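Pilgrim registration desk – workshop notebook
September, entry by Roy Sugden

Registration server for the diocesan pilgrimage moved to the Pinow rack at 06:40. Parish lists imported from the old Clegg export: 2645 names, 80 parishes. Two parishes sent the same list under different spellings; merged by hand.

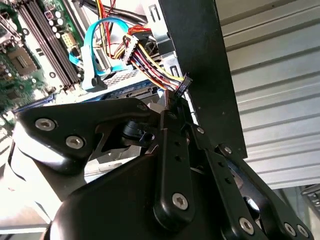 Badge printing

Test batch of 20 badges. Accented letters fail on the second line, mostly in the Vietnamese and Polish names. Amber Hulme changed the font and reran the batch; all readable. Clergy badges still need the celebret field, which the Unum form stores as free text.

Access to the cathedral square closes two hours before the papal Mass,
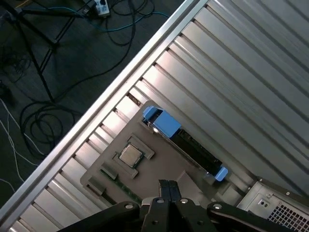
so the scanners have to work from a local copy of the list after that point. Jonalyn Espiritu wants the copy frozen at 04:00. I would prefer 05:00 – the late buses from Dandach are not confirmed until then. Left open.

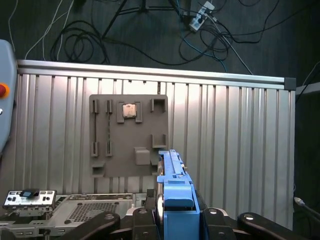 Vol. 2, p. 80

Choir passes are a separate series. Do not reuse the numbers from the bishop's visit. Sheila Hulme has the seating plan for the sick and their companions; import pending.

Recent entries
Scanner batteries, overnight test
Parish codes, revised
Livestream captions for the vigil
Amber Nuttall: notes on the sacristy network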